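Preparing Household Laundry for the Plavholm Collection Service

This page explains how tenants of the Plavholm estate should sort, label and hand over household laundry for the weekly collection. It applies to all households registered with the Wisska laundry room. Tenants who use the self-service machines on the ground floor should read the separate page on booking.

Before you start

Check that your household number is up to date. The number is printed on your registration letter and has four digits, for example 1,734, although it should be written on labels without the comma. Households that have moved within the estate keep their old number until the letter of transfer arrives.

You will need the labels supplied with your registration, a pen with permanent ink and one bag for each type of wash. Further labels may be collected from the Torkico desk during opening hours. Labels from other laundries cannot be read at the sorting table and will delay the return of your items.

Step 1. Sort by colour and fabric

Separate dark items from light and bright ones. Black, navy and dark brown items go together. Strong mid-tones such as teal, red and green form a second group, and whites and pale items form a third. Wool, silk and anything marked "hand wash only" must be kept out of the collection altogether.

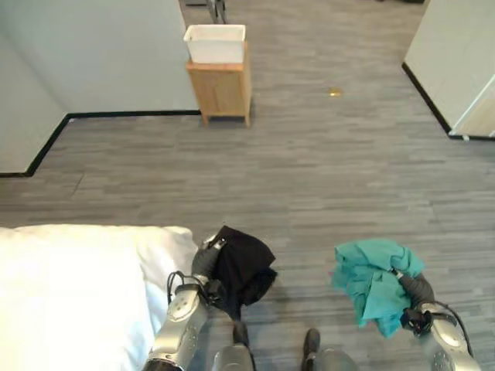
Black and teal cloths held separately during sorting.

New dark garments may lose dye during the first few washes. Please wash these at home at least twice before including them. The laundry does not accept claims for colour transfer where groups have been mixed in one bag.

Step 2. Check each item

Empty all pockets and close zips and hooks. Turn printed garments and jeans inside out. Shake out towels and bed linen, as small items are easily carried along inside a duvet cover. Buttons that are already loose should be removed and kept at home.

Stains should be pointed out on the label by writing the letter S beside the household number. Do not apply bleach before collection. If you have already used a stain remover, rinse the item fully and let it dry.

Step 3. Choose a place to gather the laundry

Damp laundry should not be left in a closed bag overnight. Until the evening before collection, keep items in an open container in a dry room, away from radiators and out of reach of pets.

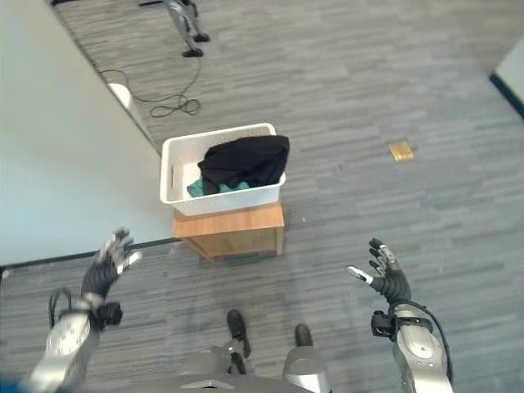 Many households find that the place where laundry is gathered decides how well it is sorted. A container left on the floor behind a door tends to be filled without much thought. A raised position is easier on the back and leaves the contents in view: a white plastic basket on top of a small cabinet, as here, is a suitable arrangement. The surface below should be level and able to bear the weight of a full load of towels. Where space allows, a second basket for dark items will save time at Step 1.

Step 4. Bag, label and hand over

Place each group in its own bag and fasten a label to the drawstring. Bags must weigh no more than 10 kilograms. Heavier bags will be left at the door with a notice.

Bags should be outside your front door by 7.30 a.m. on Thursday. Tenants in the Subramaniam building should use the shelf beside the lift on their own floor. Stairs and fire doors must be kept clear at all times.

Returns and missing items

Clean laundry is returned folded, in the same bags. Please check the contents against your own list on the day of return and report any missing item to the Torkico desk, giving the household number and a short account of the item. Unclaimed items are held until the end of the following month.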